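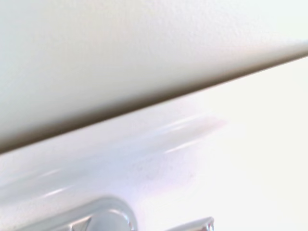 Matte panel over gloss white, shadow line along the edge.

Progress report no. 2, Hastby Junior Golf Access Program
To: Armelle Renaud, Grundau Fund
From: Évan Royer, program lead
Tue 22 December

Armelle, short one this time, sorry. Clubhouse closes early this week and I still have the loaner sets to sign back in.

Where we are
Enrolment at 86 kids across both sites. Grovport is full with a waiting list, Hastby has room in the Saturday morning group only. Under-tens are the growth area, same as last report. Teen girls group finally running on its own, seven regulars, coached separately at their request. Attendance dipped when school exams hit, came back after.

Coaching
Two coaches certified, third one has the theory done and still owes us the practical. Short game first, full swing later. Parents asked why no drivers for the first month. Sent a note home, mostly settled. Putting ladder is the favourite by a mile, kids ask for it before warm-up is even finished.

Equipment
Junior clubs from Swanson arrived, two boxes short on left-handed wedges. Supplier says the balance ships in the new year. Grips on the older sets are worn, re-gripping in-house to save on labour. Range mats at Grovport holding up. Hastby mats not, the one in bay 7 has split down the middle and is out of use.

Budget
Spent this period: $3,301. Mostly range time and balls, then coach travel. Travel is over what we planned becuase the Hastby coach is driving in from Swanson each week. Would like to move the unspent printing money across to cover it. Need your OK in writing for that one, per the agreement.

Not done
Rules evening: postponed, no room available. 
On-course day: pushed to April. Greens crew want the back nine left alone till the ground firms up, fair enough.
Parent survey: drafted, not sent. Évan to send.
Website page: text is up, the schedule is wrong, fixing.

Problems
Winter light. Last group of the day is finishing in the dark at Hastby and the range has lights on one side only. Moved them half an hour earlier, lost a few kids who come by bus. Asked the club about the indoor net, waiting to hear. Not hopefull but asked.

Next period
Finish third coach. Replace the Hastby mat. Start handicap cards for the older group. Book carts for the on-course day, plus a rain date. Survey out and results to you with the next report.

Receipts in the shared folder, coach hours on the second tab. Call the pro shop if you need me before the break, my cell is hit and miss out there.

Évan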